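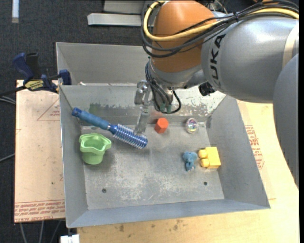 Filed under: Bathroom, Clearing Out

I bought my round hairbrush at the Stollero outlet in Kirkeck, and for years it lived at the back of a drawer where I could never find it. On Sunday I emptied the whole drawer into a bin and started over.

The brush is blue, handle and barrel both, with pale bristles. I cleaned mine with a comb and a drop of shampoo in warm water, then left it bristles down on a towel overnight. Don't soak the handle.

My rule for the rest was simple. If I hadn't used it since October, it went. I ended up with more than 300 hair ties and pins, and I kept one small jar of them.

The brush now has a hook by the mirror. Next weekend I'm doing the cabinet under the sink.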